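4.3 Does the cup task measure what we say it measures?

The headline result for the Zellus policy is a high success rate on "move cup to sink". We have become wary of that number. A trial is scored as a success if the cup ends up inside either basin, whichever way it lands, and a cup let go anywhere over a large sink will probably end up in one of them. To see how much the score hides, we went back through 50 trials scored as successes and marked the grip and the tilt of the cup just before release.

In 9 of them the cup was held as the instructions ask, upright and with the thumb closed against the wall. The rest were looser. Figure 3 is typical of what the scoring rule lets through.

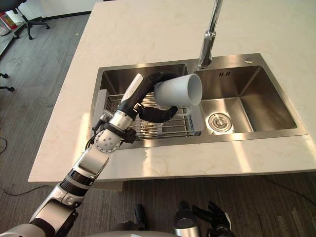 Figure 3. Trial 1407, before release. The cup is on its side above the divide between the basins, with one finger over it and another curled beneath.

Mairéad Ó Gríofa objected, on reading a draft of this section, that people put cups in sinks sideways all the time, and that a grip should be judged by what it lets the robot do next. If the next step is rinsing, she wrote, then test rinsing, and leave the posture of the fingers alone.

We accept part of this. A sideways cup is no failure in itself, and our marking of grips was done by two of the authors, who knew which policy they were looking at. But the objection also counts against the original score, as no later step was tested there either. The paper that introduced the Cavimon baseline used the same rule, and we can't tell from its published tables how many of its successes would survive a stricter one.

There is a further worry about the choice of basin. The instruction names none, so a release over the divide can't be called wrong, and a policy that has learned nothing about where to aim loses no marks for it. We would not read the gap between Zellus and Cavimon as evidence of better placing until the target basin is fixed in advance and the marking is done blind.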